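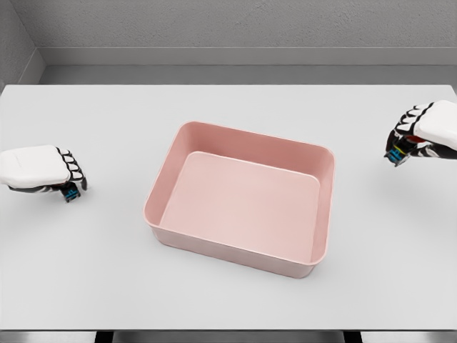
Fig. 4. Pink tray on a white tabletop.

4. Setting up the shot clock and scoreboard for game day

Okay, so you've got the Derton console out of its case and the batteries are in. I set this system up before every home game at the Brundia gym, and I still keep these steps taped inside the lid. Do them in order, please! I once did step 3 before step 2 and the visitors started the game with 25 points.

1. Put the console on the scorer's table, screen facing you, and plug it in. The cord is short, so bring the extension (it's in the side pocket with the spare horn fuse).

2. Turn on the main scoreboard first and let it run through its light test. Every segment should come on and go off again.

3. Now turn on the console. When it asks for a game code, type 400 for our regular league games or 600 for the all-star game and anything else with the longer halftime. Press ENTER.

4. Hang the two shot clocks and switch them on. They pair by themselves, home end first. If one shows dashes, hold down its PAIR button for 6 seconds and let go.

5. Press HORN once. Warn people! I yell "horn!" and then press it, and I still get looks from the folks in the front row.

6. Start the game clock, let it run a bit, stop it, and check that both shot clocks stopped too. Then press RESET and HOME together.

Note: The team names come up as whatever was typed in last time. I left "PINENT" on the board for half of a game in May and we were playing Hajdu, so check that before the doors open.

Note: Thoa Văn worked out that the timeout lights can be dimmed from the second menu page - press MENU twice, then the down arrow. I like them at the middle setting, but ask the officials.

Caution: Don't unplug the console while the board is lit. It holds on to the old score and you'll have to clear the board with the key switch on the back, up a ladder, with everybody watching.

Caution: Keep drinks off the table. The keypad has a cover, but it's thin and the corner is already peeling.

If the board goes blank during play, tell the referee right away and keep time on the handheld stopwatch. Kristóf Vida has the spare console and the key to the equipment closet.

Steps last checked 2019-08-01. Go on to section 5 for packing up.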